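# Tipping, Trust and the Shared Jar: How Pay Rules Change Teamwork

Our project began with a small argument over lunch, when two of us found we had worked summer jobs in cafés with very different rules about tips. At one, everything went into a shared jar. At the other, you kept what you were handed. We wondered whether the rule itself makes people more willing to help each other, and that question kept us happily busy until August.

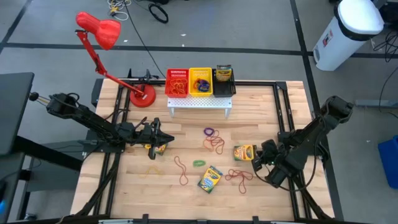

**Gatside project group**
Student authors, Behavior at Work course

We sent a short survey to cafés and bakeries in Skustden and Oltari, and 100 workers were kind enough to fill it in (thank you, all of you!). We also held 7 longer interviews, mostly after closing time, when people were tired but surprisingly talkative.

Workers who shared tips were more likely to say they would cover a coworker's tables without being asked. They were also more likely to grumble about someone not pulling their weight, and 6 of the people we interviewed brought this up before we did. 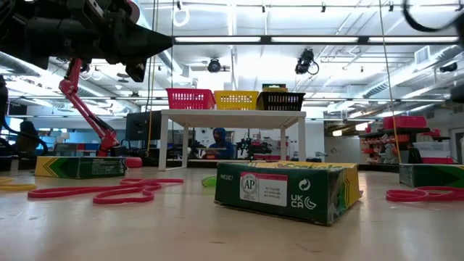
*Three crayon boxes on the tabletop.*

Of the full group, 25 had worked under both rules, and their answers were the ones we enjoyed reading most. Many said a clear explanation from the manager mattered more to them than the rule. We would love to ask managers the same questions next, though our survey would need a shorter second page, as quite a few people skipped it.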